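Steuergerät nach Update nicht mehr lesbar, Lizenz weg?

Hallo zusammen,
ich habe im August mein Traltarov-Interface auf die neue Version umschreiben lassen. Seitdem erkennt die Software das Gerät, aber beim Auslesen des Motorsteuergeräts kommt Fehler 3549. Das Auto ist ein Diesel mit 1899 ccm. Muss ich die Fahrzeuglizenz neu kaufen?
Gruß, Abdelaziz

Stidotska
Hatte ich auch. Bei mir war es die Batterie, Ladegerät dran und gut.
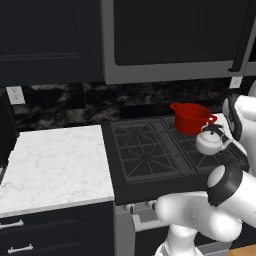

Asmaa Filali · Mitglied · 93 Beiträge

Neu kaufen musst du nichts. Die Lizenz hängt am Konto und an der Fahrgestellnummer, das Interface selbst ist nur die Verbindung. Nach dem Umschreiben steht das alte Gerät aber oft noch als aktiv in der Liste. Melde dich im Konto an, entferne den alten Eintrag und starte die Software neu – mit Internetverbindung, sonst werden die Lizenzen nicht abgeglichen.

Wenn der Fehler bleibt, Protokoll speichern und an den Support schicken. Bei mir kam nach 2 Tagen eine Antwort. Bis dahin nichts schreiben, nur lesen.

Omcombe
Welche Softwareversion hast du denn? Ohne die Angabe kann man nur raten.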